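Counter Arm at Lamau Uston: Questions From Staff

Last updated 29 January 2022

These answers cover the Uston café and kitchen only. If you work across sites, your usual conditions apply everywhere else.

What is being installed?

One robotic arm, supplied by Prekodov, at the drinks counter. The project name on rosters and emails is Guo. If you see "Guo shift" next to your name, it means you are rostered on the counter while the arm is running.

What will it do?

To begin with, it will fetch and put back bottles, move filled cups to the pick-up end and press the start button on the coffee machine. It will not steam milk, take orders, handle money or serve food. Cleaning the machine stays with staff.

Why the drinks counter?

We make about 400 hot drinks on a busy day at Uston, and most of the shoulder and wrist complaints in the injury book come from that counter. A lot of them mention reaching up for syrups or twisting with full cups.

Is anyone losing their job?

No positions are being removed at Uston as part of Guo. There are 40 people on the Uston roster and the hours budget is the same as last year. We have not made a promise beyond the end of the trial, and we will consult before any change to hours, as the agreement requires.

Will my hours change?

Total hours, no. The mix might. Counter shifts will have one person on drinks where there are now two in the morning peak, and the second person moves to food prep or the floor. If you have a counter-only arrangement for medical or family reasons, it stays in place. Let your shift lead know so it is on the list.

Do I get paid for the training?

Yes, at your ordinary rate, including casuals. Training takes 2 hours and is held before opening. You will not be put on a Guo shift until you have done it.

Do I get paid more for working with the arm?

Not at present. The union has asked for an allowance and talks are still going. Any change will be backdated to your first Guo shift.

What happens if it drops something or gets in my way?

Press the red stop button. There is one at each end of the counter. Anyone can press it, trained or not, and you don't need to ask first. Write the time and what happened in the counter book. A stop will never be counted against you.

Do not try to catch a bottle or cup the arm has let go of. Do not reach past the arm while it is moving, even to grab a cloth.

How fast does it move?

Slower than most of us. It slows again when someone is close, and it stops on contact. Expect a wait in the first few weeks. If a queue builds up, the shift lead can park the arm and run the counter by hand.

Does it record us?

The arm has sensors that look at the benchtop. It logs its own movements, faults and stops. It does not record sound, and the logs do not go into performance reviews. You can ask the office to see the log for any shift you worked.

Can I ask not to work with it?

Yes, during the trial. Tell your shift lead in writing. We will roster around it where we can, though we can't guarantee you the same start times.

What do we tell customers?

Whatever is true. It's a trial, it fetches and carries, and the staff still make the drinks. Complaints go on the usual form.

When does the trial end?

June. Before then we will hold a staff meeting and put the counter book entries, the injury figures and the drink times on the table.

Has it been tested?

Prekodov ran 200 practice pick-ups on a simulated counter before we agreed to a trial. The real one will be checked on site outside trading hours before anyone works beside it.

Where should I put things so the arm can find them? 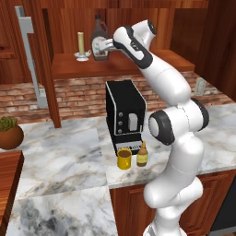 Everything the arm uses will have a marked spot, and the most useful thing you can do at close is put it all back there. Labels face out, handles clear of the next item. Keep the syrup shelf for syrup. In the simulated kitchen the arm is touching the label area of a syrup bottle with a candle standing on the same shelf, and we don't want anything breakable kept up there at Uston. Filled cups need some thought too. The yellow mug in front of the coffee machine has a small glass bottle right beside it, and at our counter that spot is to be left clear on Guo shifts. If you think a marked spot is in a bad place for the people working there, write it in the counter book and we will look at moving it.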